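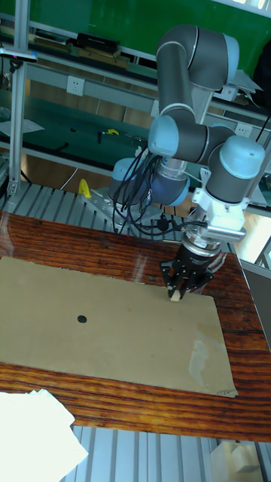

Wiebke Tornau, Second-Level-Support, Narum

Ticket 127: Tilgung Studienkredit im Portal Voyle nicht verbucht. Kundin hat 46 Euro Sonderzahlung überwiesen, Restschuld unverändert. Skiltach meldet »behoben« — glaube ich erst, wenn ich den Saldo sehe.

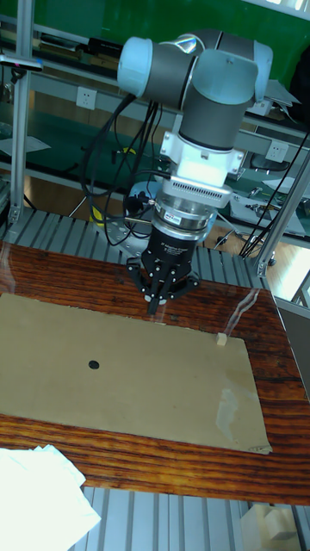 Abgleich mit Wemulby um 14:30 Uhr wiederholt, 2 Versuche, Saldo immer noch alt. Die Zahlung geht durch Stufen wie beim Roboterarm: weißer Adapter, silberner Ring, schwarzer Greifer. Bei uns fehlt offenbar der Ring. Ticket bleibt offen, Mahnlauf gesperrt.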